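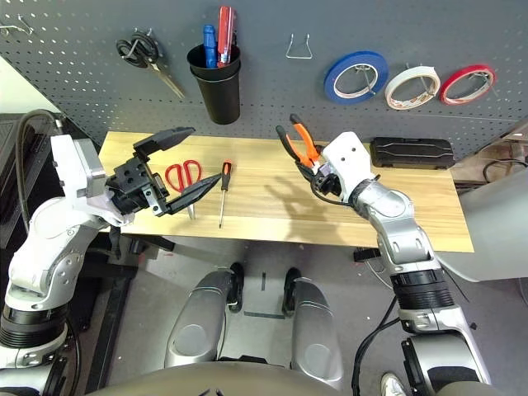 Tool bench, two-arm unit with pliers in the right gripper

Tresodard Shared Workshop
Minutes of the equipment meeting, 8/12/26

1. Minutes of the last meeting
Agreed, with one correction. The quote for the extractor hose was from Barrios and should not have been entered under Osta.

2. Bench tidying service (Cirnirel)
The meeting went through the offer from Cirnirel for a two-arm robot on hire, to put hand tools back on the pegboard at the end of each session. The hire is 700 a month with a minimum term of 4 months. Delivery is included. Collection is not, and the price of collection is not given anywhere in the papers.

Several members said they could not see what was being bought. The leaflet says the unit "learns your bench". The contract says the hirer must supply a fixed layout and tell Cirnirel of any change to it. These do not sound like the same service. Our board gets rearranged whenever somebody buys a new roll of tape.

It was asked who puts things right if a tool goes on the wrong hook. Cirnirel's written answer was that this "would be reviewed in the monthly report". The meeting did not think much of this. 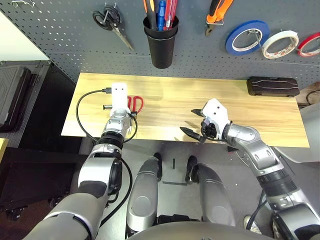 Scissors and screwdrivers were thought to be the fair test, as they are what gets left out. The offer lists "common hand tools" and stops there. Members wanted to know whether that covers small bits, anything with a blade, and a screwdriver that has to go into a cup with others already in it. A member who has used grippers at work said picking a thing up off a flat bench is one job and hanging it on a wire hook is another, and we should ask for a figure on each. No figures of either sort have been sent.

On safety, the papers say people may work "nearby". No distance is stated. Our insurance will want one.

One member spoke in favour. Evening sessions do end with the bench in a mess, and reminders have made no difference. It was answered that painted outlines on the board would cost very little and have not been tried.

Agreed: no hire at present. Cirnirel to be asked for the collection charge, a full list of tools, the working distance, and results from 5 full sessions on a bench they have not set up themselves. If they will not do that last one, the matter is closed.

Action: secretary to write. Chair to find out the price of board paint.

3. Osta vacuum
Still losing suction. The 2 spare filters have been found and were the wrong size. Return them if the receipt turns up.

4. Keys
Front door key sticking again. Graphite, not oil, please.

5. Next meeting
Same room. Barrios quote for the hose to be brought, in writing this time.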